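Subject: Re: [automation-users] Skomo two-arm sorting kit, worth it?
From: Faisal Zaidi
Date: February 4, 2026 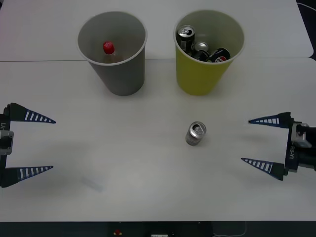 Eduard, we've had the Skomo kit on loan since July, so I can answer most of this. Setup took me an afternoon with the printed guide, and the arms held their calibration until I moved the table. The sorting demo that comes with it is cans in one cup and bottles in another, and it's a fair test of the grippers. With four cans packed into the yellow cup and one still standing out on the table, you can see how little room is left near the rim for the last one. The long pointed fingers help there. They open wide enough for a can and still come to a narrow tip.

My last long run was 507 picks, cans only. 84 needed a second try, nearly all of them when the cup was close to full. I'd call that acceptable for teaching and too slow for a packing line.

Eduard Šimko wrote:
> We have a quote from Mikuš for the Skomo kit, both arms and
> the table mounts. Before I sign: does it need the Zurnedus
> software license, or can we run it from our own scripts? And
> has anyone worn out a set of fingers yet? The data sheet says
> to inspect them every 500 cycles and says nothing about what
> to look for.

On the license: no, you don't need it. The arms take commands over the network and the protocol is in the back of the manual. Zurnedus gives you the recording screen and a nicer way to replay a motion. We let ours lapse and I only miss the replay.

On the fingers: I look for nicks at the tips and for play where they join the body. We've replaced one pair, my fault — I drove them into the tabletop. The spares came from the Brollville warehouse and went on with a hex key.

Ask Mikuš whether the quote includes the longer cables. Ours didn't.

Faisal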